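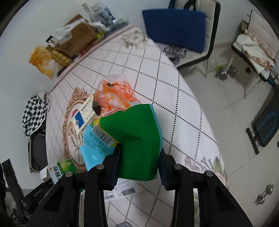

Packet, green and light blue, with barcode.

The Monivik Exercise

The exercise has two sides and lasts 90 minutes. One side sits down in a marked area and stays there. The other side tries to move them without hitting anyone. I had run it in church halls, a school gym and once on a beach, and I had written the instructions for it, so when the group at Monivik asked for a trainer in March I sent them the instructions and a list of what I needed, and took the early train on the Monday.

The list was as follows. One room with a hard floor, at least twice as long as it was wide. Masking tape. A bell or whistle. Water. A door that could be closed but not locked. No chairs inside the marked area.

They had found a room above the old ticket office on the Lazăr road. It met the list apart from the length, and I moved the tape lines in to allow for it. The company wanted the road. Jotus had a licence for the quarry at the top and needed to bring lorries down past the houses, and the group intended to sit in front of the first lorry. They had chosen the place already, a stretch of 80 metres between the bridge and the bend, where a driver would see them in time to stop. I thought this was well chosen and said so.

I gave the usual talk. Sitting is a physical task and can be done well or badly. Legs crossed at the ankle, chin down, arms linked at the elbow with each hand holding its own opposite wrist. If you are lifted, go heavy. Going heavy means letting the breath out and allowing each part of the body to hang from the part above it. A person who has gone heavy takes four people to carry safely. A person who stiffens takes two, and is more likely to be dropped.

We practised this on the hard floor until everyone had been carried once. Then I divided the room with the tape and put people on sides by the month of their birth, January to June sitting, July to December moving. I always do it by birthdays. If people choose, the sitting side fills up and the moving side is made of those who arrived late.

One woman was on the moving side and asked to change. I told her the instructions did not allow for it. She was about 70, in a waxed coat she had not taken off, and she had said nothing during the talk, although she had written most of it down.

I rang the bell.

In the first part of the exercise very little happens. The moving side stands close and talks. They have been told they may give any order they like in any tone they like, and for a while they are embarrassed by their own voices. The sitting side laughs. I note the time at which the laughing stops. At Monivik it stopped after eleven minutes, when a tall lad from the moving side crouched down and said to his own brother, in a level voice, that he would lose his job over this and that their mother would have to hear it from a neighbour.

After that they began to lift people. The method is in the instructions: one at each shoulder, one at each knee, no pulling on clothes or hair, set down outside the tape and do not let go until the person has both hands on the floor. A person carried out of the area may walk round to the back and sit down again. There is no limit to the number of times. Most moving sides take a while to understand what this means for them. They carry, they turn round, the area is full again, and they start to carry faster, and then less carefully. I stop the exercise once at this point for a drink of water, whether or not anybody wants one.

The woman in the waxed coat had not carried anyone. She could not have managed a shoulder and I would not have let her try. She walked up and down the tape line on the outside with her notebook. When we started again after the water she stepped over the line, went to the middle of the sitting side and got down on the floor, which took her some time. She did not link arms. She was on the moving side and wore the armband for it.

I looked at my instructions. They covered a sitter who got up and joined the movers, and this was dealt with at some length, under defections. They did not cover the reverse.

"Is she allowed to do that?" said the tall lad.

I said that she was inside the area and that the movers' task was to clear the area.

"She's one of ours."

I said that was correct.

They stood round her. The sitters on either side of her had moved over a little to make space, then moved back. One of them offered her an elbow and she shook her head and kept her hands in her lap. The lad asked her if she would mind getting up. She said she would mind. He asked her what she was doing. She said she had read ahead in the notes I had sent, as far as the part where everyone on the moving side has to say afterwards what they did, and that she had tried saying hers over in her head and had not liked how it sounded.

There were 26 minutes left. I wrote down the time, as I would for any change of conditions.

The movers held a short meeting at the window, which they are permitted to do. I could hear most of it. One view was that she should be carried out first, being the nearest thing they had to a ringleader. Another view was that carrying your own side out was a waste of four people. A third was that none of them wanted to lift her because of her age, and that she knew this, and that it was a dirty trick. The lad said it was only a dirty trick if she was playing. They came back and began lifting people from the far corner, as before, but more slowly, and each time they set someone down they waited a little longer before letting go.

With nine minutes left one of them took off his armband and put it on the windowsill. He did not sit down. He went and stood by the door. I noted it under defections, with a question mark, since the heading did not fit.

I rang the bell at the end of the time. The area was as full as it had been at the start, and had one more in it.

The talk after the exercise follows a fixed order. Movers first, then sitters, then anyone who was neither. Each person says what they did, in plain verbs, before they say what they felt. "I lifted. I shouted. I let go too early." It is tedious and it cannot be left out. When it came to the woman in the waxed coat she asked which group she should speak with. I said movers. She said, "I walked up and down. I sat," and closed the notebook.

The lad said, "I told my brother a thing about our mother." He stopped there and I did not ask him for more. His brother was looking at the tape on the floor.

We had tea from an urn and I went over the practical points for the road. Two people at the bend with flags. Nobody to sit until the lorry had stopped. Warm layers under the waterproofs, as tarmac draws the heat out of you faster than a wooden floor does. Medicines in an outside pocket, labelled. They asked whether the police would come from Bekelel or from the coast, and I said I did not know, and that they should time both roads.

While they were washing up I asked her whether she intended to be in front of the lorry. She said no, she had a son-in-law who drove for Jotus, and she had thought she would ride down in the cab.

I asked whether he had agreed to that.

"He will have to lift me out of it," she said. "It's a high step. I don't think he'll do it with people watching."

I told her that a cab was not a safe place for an action, that it had pedals and a hot engine under it, and that there was nothing in my instructions about it. She asked whether I would be writing something. I said I would need to know the height of the step, which side the passenger door was on, and whether the handbrake could be reached from that seat.

She opened the notebook again and turned it round so that I could see. She had drawn the cab from the side and from above. The step was marked, in centimetres, and the brake had an arrow to it.

My train was at ten past six. I peeled up the tape, which had taken some of the varnish with it, and then sat down at the end of the table and began a new page, headed Vehicles.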